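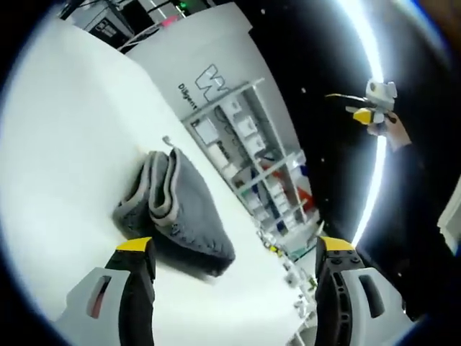
Linen and Laundry Room Inspection
Plolwood Guest House, ground floor
Date: 1/24/25
Checked by: Kiri Lowther

1. Dryer lint screens
OK. Both cleaned before the check. Staff are signing the sheet after each load.

2. Dryer vent hose
Needs work. The hose behind dryer 2 has a kink near the wall and the clamp is loose. Do not run this dryer until the hose is replaced. Part ordered from Starnevus.

3. Washer supply lines
OK. No bulges or rust at the fittings. Shutoff valves turn freely.

4. Floor and drain
Needs work. The drain cover is missing a screw and moves underfoot. Put a mat over it for now - and take the mat up at night so the floor can dry.

5. Detergent and bleach storage
Needs work. Bleach was on the same shelf as the descaler. Moved to the lower cabinet during the check. Labels are readable on everything except one spray bottle, which was thrown out.

6. Towels and bath mats
OK. Frayed edges and pulled loops go in the rag bin. Oily rags from the kitchen do not go in the dryer, even after washing. This was in the last report too.

7. Fire extinguisher
OK. Gauge in the green, pin and seal in place. Tag is current.

8. Exit path
Needs work. Five Lund carts were parked in the back hallway. They belong in the bay by the Dirkia elevator.

9. Lighting
OK. One tube flickers over the folding table - replace when convenient.

Meter reading at time of check: 1,947
Items 2, 4, 5 and 8 to be rechecked in February.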